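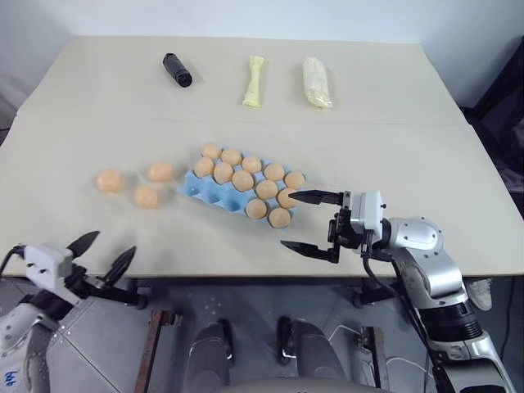 Hokham Food Co-op
Minutes of the general meeting, 9 April 2026

14 shares 3 comments

Held in the back room of the Hokham hall. Meeting opened 7.05 pm.

Chair: Zubaida Rizvi
Apologies were received from the Virk Road members, who had a clash with the school concert.

1. Minutes of the previous meeting

Taken as read. One correction: under Deliveries, the bread supplier should have been recorded as Briltach, not Nusis. Nusis supplies eggs only. Accepted with that change.

2. Matters arising

The lock on the side door has been replaced. Two keys are held by the packing roster and one by the Chair. The old keys can be thrown out.

The letter to the hall about the dripping tap over the sink was sent in January. No reply so far. Zubaida to ring.

The question of a second fridge was held over until the winter prices are known.

3. Eggs

Most of the meeting was spent on this item.

Nusis has changed its cartons. The new ones are light blue moulded trays with three rows of five cups, so a full carton is 15 eggs. Our order sheet, price list and labels all still say dozen. Members who ordered "one dozen" have been getting different things depending on who was packing. Some packers filled the carton, others put in 12 and left three cups empty in the front row, and at least one household was charged for 15 and given 12.

There was discussion about which way to go. Points raised:

- A carton with three empty cups still stacks, but people open it at home and think they have been shorted.
- A full carton is easier to check at a glance.
- Smaller households said 15 is too many for one week and they would go back to buying at the supermarket.
- Loose eggs left over on the packing table end up being moved from spot to spot all morning. They roll. Two were lost that way last month.

A suggestion to ask Nusis for the old cartons was not supported. They have told us they bought the new ones in bulk and will be using them for the foreseeable future.

Moved that the order sheet offer two sizes, 12 and 15, priced per egg, and that the 12s be packed from the back row forward so that the gap is always in the front row on the left. Carried, one against. The member against asked that it be noted she would prefer one size only.

Moved that any loose eggs go straight into a lined bowl and not on the bare table. Carried.

It was pointed out that the cartons arrive with lids but the lids are coming off for packing and not always going back on. Packers to put the lid on before the carton leaves the table. Spare lids to be kept under the sink with the paper bags.

Members were reminded to bring back clean cartons. Last season we got back around 300, which was better than expected. Cartons with broken egg in them should go in the home compost and not come back to us. Other brands of carton are accepted but will be used for the swap shelf.

4. Bread and wrapped goods

Briltach has asked whether we still want everything individually wrapped. The wrapping keeps the loaves clean in the crates but there is a lot of plastic at the end of the morning and it can't go in the hall bins.

Views were mixed. Those who collect late in the day said unwrapped bread would be stale by the time they got it. Those who collect early didn't mind either way. It was agreed to try paper for the long loaves for one month and leave the rest as is. Briltach to be told before the next order closes.

Wrapped goods are to go along the wall side of the packing table, away from the eggs. This was agreed some time ago and has slipped.

5. Packing table

The table is in two panels and the join needs watching. Cartons placed across it sit unevenly if the legs haven't been locked properly on both sides. Please check all the legs before anything is put down.

The light-coloured top marks easily. Wipe with warm water and a bit of dish soap, no scourers. A member offered an oilcloth cover. After some talk about whether it would make the eggs slide more or less, the offer was accepted on trial.

Closed shoes to be worn when packing. This is a hall rule and was in the email. The hall has asked us to remind people again.

6. Money

Balance at the end of the month was $1,000 and a few cents after the Nusis account was paid. The Briltach account is due next week. No other bills outstanding.

The egg overcharge mentioned at item 3 is to be credited on that household's next order. Anyone else who thinks they were charged for 15 and received 12 should write it on the sheet by the door, with the week if they can remember it. Credits will be given without receipts up to the end of the month.

Egg price stays where it is until Nusis says otherwise. The new order sheet will show the price per egg and the price for each size.

7. Roster

Gaps remain in the early shift for the next two weeks. Three names were taken at the meeting. The late shift is full.

It was asked whether children can help with packing. Agreed that they can do bags and labels, and can do eggs with an adult beside them.

8. Other business

A scale has been left in the cupboard since January with no name on it. If it isn't collected by the next meeting we will keep it for the bulk flour.

The noticeboard needs clearing. Anything with a past date can come down.

A member asked about duck eggs. Nusis doesn't have them. Another member has a neighbour with ducks and will ask, though there may be a labelling rule to look at first.

9. Actions

Zubaida: ring the hall about the tap; tell Briltach about the paper trial; new order sheet with both egg sizes.
Early shift: lined bowl for loose eggs, sign on the wall showing how the 12s are packed.
Late shift: move lids and paper bags under the sink, clear the noticeboard.
All: return clean cartons.

Next meeting same time, same room. Bring a chair if you can, we were short again.

Meeting closed 8.40 pm.

3 comments Share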